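Robot Teaching Participants – Summer and Autumn Sessions

Trastberg Labs, Kurthorpe
Posted 11 August 2019
Paid, part-time, no experience needed

Have you ever shown a child how to tie a shoelace and found you had to slow right down to work out what your own fingers were doing? If you enjoyed that, we'd love to hear from you.

We are looking for people to teach our robot arms everyday table tasks: picking up a piece of fruit, moving a snack from one side of a table to the other, putting several packets together in one spot. You do the task through the arm, either by guiding it with your hands or by steering it from a chair with a pair of hand controllers, and the arm's movements are recorded while you do it. Our software then learns from those recordings. The project is called Prosser and it has been running long enough for us to know what we need most, and that is more people with different habits. Engineers all seem to pick up an apple the same way!

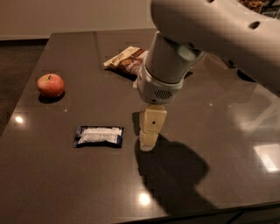
A session lasts a morning or an afternoon, with a proper tea break in the middle. After a short practice you'll be given a task card with one plain sentence on it, such as "put the snacks together" or "move the apple to the right". How you go about it is up to you. You might come straight down on a packet or nudge it a little first, and both are useful to us. When you've finished you press a pedal, the things on the table are set out afresh, and you go again. We collected 1,000 demonstrations in our last round and would like to go well past that this time.

Mistakes are welcome. If you drop something or miss it altogether, carry on and try to put it right, then tell us at the end of the turn. A recording of somebody recovering from a fumble is worth a great deal to us, and we'd much prefer it to a perfect one that took six tries and a lot of muttering.

What taking part feels like

Most people find the hand guiding easy within minutes. The arm is light to push once it's in guiding mode and stays where you leave it. Steering with the controllers takes longer to get used to, chiefly because judging height is hard when you can't feel the table. Wrappers are the real test. They're thin, they slide, they crease, and when one lies on top of another you have to decide which you are going for and come in at the right angle. Expect to be a bit hopeless at first – everyone on the team was.
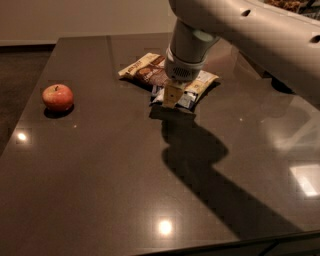
One participant from the spring round wrote to us afterwards that she had gone home and watched her own hands empty the shopping bag, and that by her second afternoon she had stopped thinking about the controllers and was only thinking about the packets. She also asked for more biscuits and a chair that goes lower. We have bought the chair.

That change tends to arrive at some point in the second session, so we ask everyone to sign up for at least 2. You can do more if you like it, and plenty of people do.

Who we're looking for

You need to be 18 or over and able to sit or stand comfortably for half an hour at a time. Left-handed people are especially welcome, as we have very few recordings from them. So are people who wear reading glasses, people who play no video games at all, and people who cook, sew, mend or pack things for a living. You don't need to know anything about computers. If you use a wheelchair, the steering desk can be raised or lowered to suit, and the room is on the ground floor.

We do have to turn away anyone who has worked for Tarosano in the past year, under the terms of our agreement with them as supplier of the controllers.

What you will do on the day

1. Sign in, read the information sheet and ask us anything you like about it.

2. Learn where the stop button is and press it a few times with the arm moving. It halts at once and you can press it whenever you want, for any reason.

3. Practise for as long as you need, with the recording switched off.

4. Work through your task cards, stopping between them when you want a rest.
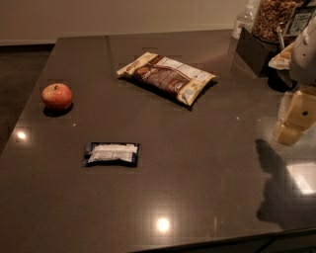 5. Fill in a one-page form on which tasks felt awkward and which felt natural.

Pay and practical matters

Each session pays £21, plus your bus or train fare within the county. We record the arm, the table and the controller movements. We don't record your voice or your face, and you may ask for your demonstrations to be deleted up to the end of the round.

Sessions run on weekdays, mornings and afternoons, starting in the last week of August. Evening places may follow if enough people ask for them, so do say if that would suit you better.

How to apply

Write to the Prosser desk at Trastberg Labs, Kurthorpe, or call in at reception and ask for room 217. Tell us which hand you write with, which days you are free, and one fiddly thing you do well with your hands. Icing cakes, wiring plugs, threading needles – we enjoy reading these enormously. We reply to everyone, normally within the week.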